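Gripper keeps missing soft things – wrist camera or finger problem?

Posted by trokby_shed, 2024-12-07

I started this arm in May and it finally runs without tripping its own current limit. The aim is for it to pick laundry up off the furniture and drop it in a bin. Rigid stuff is fine, it gets a plastic cup nearly every time. Clothes are another matter. Out of 15 tries last night it got 2.

Fingers are printed, two of them, parallel drive from one servo. The camera sits at the wrist, looking out past the fingertips. I work on the gray upholstery, and the test item is something red with a white striped trim so the color threshold has an easy job.

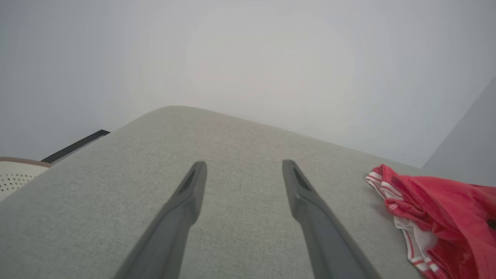 When it misses, the tips slide across the fabric and close on nothing. I'm leaning toward a better camera. Opinions?

Selina Marti
Don't buy a camera. Smooth plastic on slippery cloth will never hold. Glue some silicone sheet on the inner faces and run the same test again. I went from hopeless to 8 out of 15 that way.

brirberg
Disagree, at least in part. Pads help once you have a fold between the fingers, but he says they close on nothing. That's an approach height problem. Go lower and let the cushion give a bit.

Selina Marti
Lower with blunt tips just plows the cloth ahead of it. Pads first.

milix
Can your servo driver report current? I stop the descent when it jumps. Cheap and works on anything padded.

trokby_shed
It can, but the reading is noisy on this board – I'd have to filter it.

Yeshi Birhane
Average 8 samples, that was enough on mine. I also aim for the tallest fold instead of the center of the color blob.

trokby_shed
Pads and the current stop, then. Silicone is ordered. I still think the camera is bad.

brirberg
Change one thing at a time or you won't know which one did it.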